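Booking a Study Room at the Tsang Reading Room

Rooms are booked through the Emiton calendar. You need a reader number and a PIN. Walk-up bookings are taken at the desk only when a room is free.

1. Sign in to Emiton with your reader number.
2. Select Rooms, then the floor.
3. Pick a start time. Slots are 34 minutes long, and two may be joined.
4. Enter the size of your group. The limit is 11.
5. Press Confirm and write down the booking code.

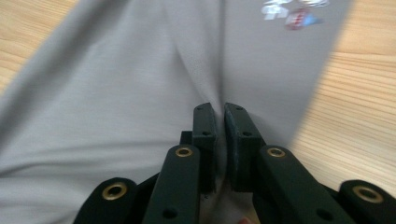
Gray knit fabric on a light wood tabletop.

Unstaffed hours work differently. The door reads your card, so the booking must be made before 5pm the day before. Enter the code on the keypad and press the star key. If the code fails three times, the keypad locks until staff return. 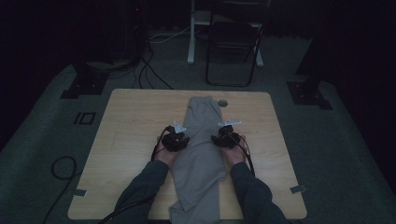

To cancel, open My Bookings, select the slot and press Release. Two missed bookings in a month will block the account. Write to Imtiaz Sultana at the desk to have it reopened. November bookings open when the new term hours are posted.

Related pages
Renewing a reader card
Ordering from the Grondbridge store
Printing and scanning

This site uses cookies. Accept | Settings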